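Yarn by the kilo: a Saturday at the Fumholm wool fair

23/07/2018

Got there at half nine and the queue was already past the chip van. Fumholm does one fair a year, always in the school hall, always too hot. 68 stalls this time. Most of them yarn, a few buttons, one man selling nothing but darning mushrooms.

I'd gone for sock wool. Came home with none. Prurkine had their mill ends out in big crates, sold by weight, and that was the end of my budget before I'd reached the tea urn. Greys mainly, a mustard, a really good brick red. No labels so you guess the thickness and hope. I've swatched the red since and it's a fat double knit, blooms nicely after a wash.

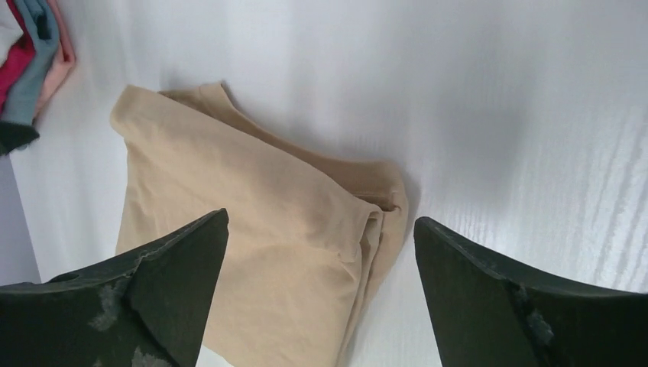 4 min read

Upstairs was the crochet room. Dlamini, the little dye studio, had a table of minis in 31 shades, all done with plants - weld, madder, onion skins, walnut. Dearer than last June but the colours don't shout at each other, so you can grab a handful and get straight on with a blanket. Ask for the onion ones. They'd nearly gone by eleven.

The charity blanket was on the stage. 3,610 squares sent in, in the end, and sewing them up took the whole winter. Edges wobble a bit. Looks wonderful anyway, esspecially from the back of the hall.

Classes were full. I squeezed onto the Pladach one, their peg loom, 30 minutes for a fiver and you keep the coaster. Mine is more of a trapezium. Warp tension, apparently. Good teaching though, and they let you you stay on if your row wasn't finished.

Moans: card machine down until lunch, no chairs, and the cake went early. Take cash, take water, wear something thin. Parking behind the church is free but fills by ten.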